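Tractor antiguo: ¿a 6 o a 12 V?

Jornura
Compré en subasta un tractor con dinamo de 6 V, bastidor 2494. Arranca mal en frío. ¿Conviene pasarlo a 12 V o le quita valor de reventa?

Kerekes
Mide antes la caída de tensión entre batería y motor de arranque. Con cable fino es normal perder 1 V. Pon sección gruesa y limpia las masas - a mí me bastó.

Buvalau
12 V y listo.

Curach
Si lo conviertes, guarda la dinamo y el regulador. El comprador suele pedirlos.
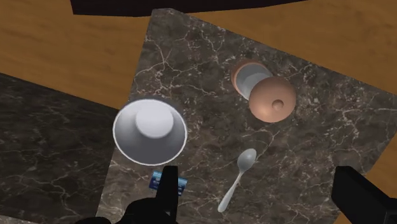
Bol blanco boca abajo sobre mármol marrón oscuro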